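Plistport Teleoperation Floor: Frequently Asked Questions on Operating Rules

Last revised March 18, 2023

The following answers apply to all two-arm stations operated at Plistport and at the Marras annex. They supplement the station manual and do not replace it. Where the two differ, the stricter rule applies until the Office of Operating Standards has issued a correction.

Who may operate a station?

Any person who has completed the 16-hour induction course and holds a current operator card. Visitors, including staff from Flokow and other partner sites, may observe from outside the marked floor area. They may operate a station only under the direct supervision of a cardholder, with the speed limit set to the training value.

How long is an operator card valid?

Cards issued before October remain valid until their printed date. Cards issued after that time are renewed yearly. Renewal requires a short practical check, which can be booked through the floor desk.

How many people must be present?

Two. One person operates, and the second remains within reach of the stop button for the full session. The second person may keep the session log but may not take calls, wear headphones or attend to another station.

What must be checked before the arms are powered?

The operator confirms that the gripper fingers are tight, that cables move freely through the full range of each wrist, and that no chair stands inside the floor marking. The stop button is pressed and released once at each station, every day, before first use. A station that fails this check is tagged and reported. It is not to be repaired by the operator.

May I reach onto the table while the arms are powered?

No. Hands enter the work area only when both arms are in hold and the second person has said "clear" aloud. This applies equally to small corrections, such as turning an object that has rolled out of reach.

Which objects may be used in a session?

Household and office objects are permitted if they are free of sharp edges and light enough for one arm to lift alone. Glass, open liquids, aerosols and loose blades are not permitted. Bottles must be closed before they are placed on the table. Food items must stay in a sealed bag and are discarded at the end of the week.

Does the table have to be tidy at the start?

A session may begin with objects in no particular order, including crumpled cloth and loose pens. Varied layouts are useful, and operators should not arrange items in rows out of habit. The rule is that every object must be one the operator has approved for that session.

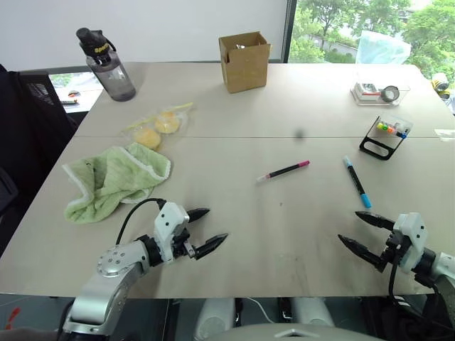

Personal belongings are a separate matter. Phones, keys and badges are to be left in the lockers, even when the owner is seated at the station. An item that cannot be matched to the session sheet is removed before recording starts – the session is not to be paused later for this purpose.

What should I do if an object is dropped or damaged?

Place both arms in hold, call "clear" and retrieve the object by hand. Damaged objects are withdrawn and noted in the log under code 44. If the object has struck a cable or an arm, power the station down and inform the floor desk before continuing.

Are near misses reported?

Yes. A near miss is any unplanned contact, or any moment when the second person considered pressing the stop button. Form 394 is used for this purpose and should be submitted before the end of the shift. Reports are not used in performance reviews.

Do the same rules apply at Jurkau?

Jurkau operates under its own site rules, which differ on shift length and lockers. Plistport cardholders must read them before their first session there.

Whom do I contact with a question not covered on this page?

Questions should be sent in writing to Leobardo Tapia, Office of Operating Standards, or left at the floor desk. Urgent safety concerns should be raised in person with the shift lead.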